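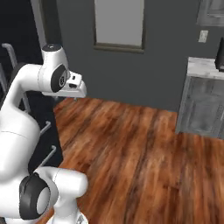 4 min read

Ticket 619: Arm stops at the open microwave door in the practice kitchen
Site: Rornevdale, staff kitchen
Product: Nustik planner
Opened by: Tegan Maihi
Handled by: Mircea Oprea
Opened: 4/6/23
Status: Open, waiting on site

Tegan Maihi wrote:

Hello Mircea, and thank you again for being so patient with us on the phone. I'll try to put it all down in order this time, although you know me by now and I do wander.

We're still doing everything in the simulator, as agreed, before the real arm is allowed near anybody's supper. The reheating job is the one giving us grief. The arm crosses to the microwave, the door comes open all right, and then as soon as it should go in toward the plate it stops dead and the log says "reach blocked". There's nothing in the way that any of us can see. It waits out the timer, goes back to its resting position and marks the run as failed. Putting the bowl by the sink works every time, bless it, and so does everything on the counter.

Delwyn Grimshaw says to mention that it started after the August kitchen model was loaded. I think he's right, but I was on leave when that went in, so please take it from him and not from me.

Mircea Oprea replied:

Hi Tegan, wander all you like, the bit about the August model is very useful. Could you send me one run where it stops, with the log, and tell me whether the plate was already on the turntable when the run began? Also please check which door type is set on the appliance page. It should say "side hinge, left".

Tegan Maihi wrote:

The plate is there from the start, yes. The appliance page does say side hinge, left. I've attached run 397 with the whole log, all 1,513 lines of it, sorry! Rochelle Kingi sat with me while I found the right button, and she has marked the line where it gives up.

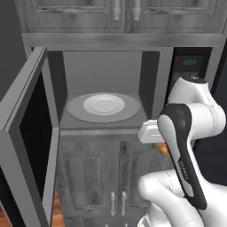 Run 397: door open, plate on the turntable, arm at the right.

Mircea Oprea replied:

Thank you both, and please thank Rochelle for marking the line, it saved me a good deal of scrolling.

I think I have it. Each appliance in the model is stored twice, once as the thing you look at and once as a plain block that the planner uses to keep the arm from hitting anything. On your microwave the door you look at swings open, but the plain block stays shut. So the planner believes there is a closed door across the front of the cavity and very sensibly refuses to put the gripper through it. The clock showing what looks like 12:00 has nothing to do with this, in case anyone was wondering (Delwyn did ask me on the phone). The planner doesn't read the clock.

Could you try this for me:

1. Close the simulator and save a copy of the kitchen model.
2. Open the appliance page and choose the microwave.
3. Under "Door", tick "Block follows hinge".
4. Save, reopen, and run the reheating job five times without changing anything else.

Please don't widen the safety margin or switch off the blocking check to get past it. I know it's tempting, but the same settings file goes across to the real arm later on.

Tegan Maihi wrote:

Done as you said. Four went through and one stopped with a different message, "wrist limit", which I've attached. Still, we're so much further along than yesterday, and there was a small cheer in the office.

May I ask something that isn't quite a fault? You were kind enough to ask how the evening crew feel about all this, and I gave you a short answer because Brodie Bright was standing beside me. Brodie has done the late suppers at Rornevdale for years, and he'd been told the arm would take over the reheating and he'd be "freed up", without anyone saying what for. What has happened so far is that he spends the first part of his shift with me, going through failed runs, and he's very good at it. He spotted that the job never checks whether a plate has a cover on. He would like that added before he'll sign anything, and I'm with him. He would also like to keep taking the suppers out himself, and Harawira have agreed to that in writing now, which made for a much nicer week.

So, is a cover check something we can add ourselves, or is it a separate ticket?

Mircea Oprea replied:

Separate ticket, please, and put Brodie's name on it so I can ask him questions directly. I'd much prefer to hear it from the person who knows the plates.

On the wrist limit: the arm is coming in a little low from the right and has to twist to get level. I've passed your log to our motion people in Teremcombe. In the meantime, could you tell me the height of the turntable in your real microwave, measured from the floor? The model's figure looks low to me.

Tegan Maihi wrote:

Delwyn has gone to find the tape measure. I'll post the height here as soon as he's back.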